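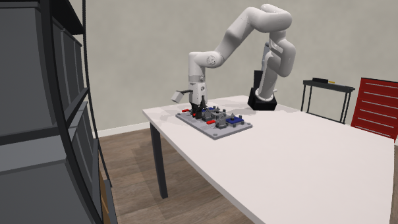
Ondico clamp handling, progress report to Rashti, December

Status

Work this period was in simulation. The arm operates toggle clamps on a fixture plate by gripping the red handles. We ran 300 trials. In 25, the fingers closed before they were level with the handle and pushed it sideways. The controller still logged a good grip, so the fault went unflagged.

Cause: the close command was sent on a timer and did not check finger height. Trials on the real arm are on hold.

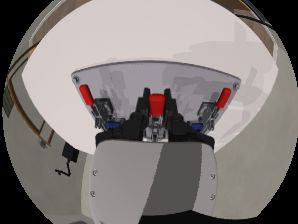 Next steps

Add a height check before closing. Repeat all 300 trials. Send the revised stop rules to Ranar for review.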